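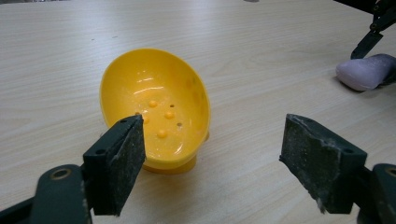 The yellow one, on the table

Soap dishes that don't turn to mush – what's everyone using?
Posted 3/29/21

plukix_home
Finally replaced the old china soap dish and went for yellow plastic, bright as you like. It stands on a little foot so the bowl tips to one side, and there are bumps and a couple of drain holes in the bottom. I paid 6 quid on the market. My question is where the water's meant to go! Do I stand it by the tap and let it drip on the worktop, or put something under it?

Soleck
Edge of the sink, tipped towards the plughole. Mine's been there since May and the soap lasts ages now. Love the colour by the way.

carkska7
Not keen on holes, sorry. They clog up with soap gunk and then you're poking at them with a cocktail stick every week. I went back to a plain wooden rack and haven't looked back.

Soleck
Wood goes black though? I had one and it was horrible inside a few months. You can at least chuck plastic in the washing-up bowl.

carkska7
Only if you leave it sitting in a puddle. I stand mine on end overnight. Each to their own.

ezzat_b
I'd be more bothered about the tilt. Do the bumps really hold a fresh bar? We had a sloping one in the downstairs loo and a new bar was forever sliding off into the basin (the kids thought it was great). Fine once the soap had worn down a bit.

plukix_home
Hadn't thought of that. I've only got a big new bar of olive oil soap, so I'll try it tonight. The rim is higher at the back, so I might turn it round so the low side faces the wall.

carkska7
Then it'll drain at the wall and you'll get a mucky patch on the grout.

ezzat_b
Cut the bar in half! My mum always did, and kept the other half in the airing cupboard to harden up.

plukix_home
Right, half a bar, low side to the sink, and a jam jar lid underneath for the drips. Will report back – and carkska7, if it clogs you can say I told you so.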